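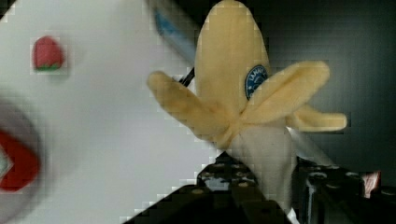
Nikau Pirihi me escribió el lunes que a los plátanos de peluche hay que cepillarlos siempre hacia abajo, de la punta al tallo, y que si se hace al revés la tela se queda con pelusilla para toda la vida. Pues tomo nota, porque llevo una semana con la comida de mentira en la cabeza y este consejo me viene de maravilla.

Os cuento. La ludoteca de Ilitz estrena rincón de cocina el martes 30 de mayo de 2023, y me he pasado a ver cómo van los preparativos (vale, y a tocarlo todo). Será un préstamo como el de los libros: te llevas una bolsa con comida y vajilla de juego, la tienes 11 días en casa y la devuelves. El carné cuesta 2 euros y sirve para toda la familia, primos incluidos si los primos se portan bien.

Deepika Suvarna es quien ha ido reuniendo las cosas, y me gusta su criterio: mezclar sin miedo. El plátano es mi favorito, con la piel medio abierta en tiras que se doblan como pétalos y una pegatina redonda azul oscuro, igualita que las de la frutería. Yo le habría quitado la pegatina por si algún crío la arranca, pero Deepika dice que es justo lo primero que buscan - y que ya comprará más si hace falta.

Sobre la mesa blanca había también vajilla: un cuenco verde pálido bien grande, una taza del mismo tono, un plato ovalado entre rosa y gris. Me explicaron que el plato grande lo usan para que los pequeños «sirvan» y el cuenco para recoger al final, y que con eso se ahorran media batalla. En mi casa recogemos al grito, así que igual lo pruebo.

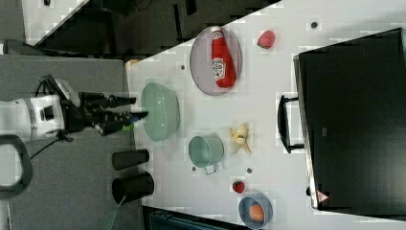 El kétchup, por cierto, ha dado que hablar. Hay familias que preferían solo fruta y verdura, por aquello de los buenos hábitos, y otras (me apunto) que pensamos que una cocinita sin kétchup no se la cree ningún niño de cuatro años. De momento se queda. Las fresas también, aunque son lo que más se pierde de cualquier juego de cocina y ya he avisado de que las busquen debajo del sofá antes de devolver la bolsa.

Las bolsas las cose el taller Treven con retales, y cada una lleva una tarjetita con la lista de lo que va dentro. Para la inauguración habrá 24 preparadas. El dinero salió de la rifa de Gowda, la papelería de la esquina, que recaudó 1.000 euros en mayo, así que si os tocó aquel juego de rotuladores ya sabéis en qué se convirtió vuestra papeleta. Queda algo para reponer piezas y para una estantería baja que todavía no ha llegado.

Una cosa práctica: lo de tela se devuelve limpio y bien seco, y la vajilla, fregada a mano. Nada de lavavajillas, que luego pasa lo que pasa. Si algo se rompe o desaparece se dice en el mostrador y ya está, no hay multas.

La apertura es a las cinco de la tarde y después se podrá jugar allí mismo hasta las siete. Para apuntarse a las primeras bolsas basta con dejar el nombre en la ludoteca o en la librería Vurkelov, donde tienen una hoja junto a la caja. Yo ya he puesto el mío - y he pedido el plátano.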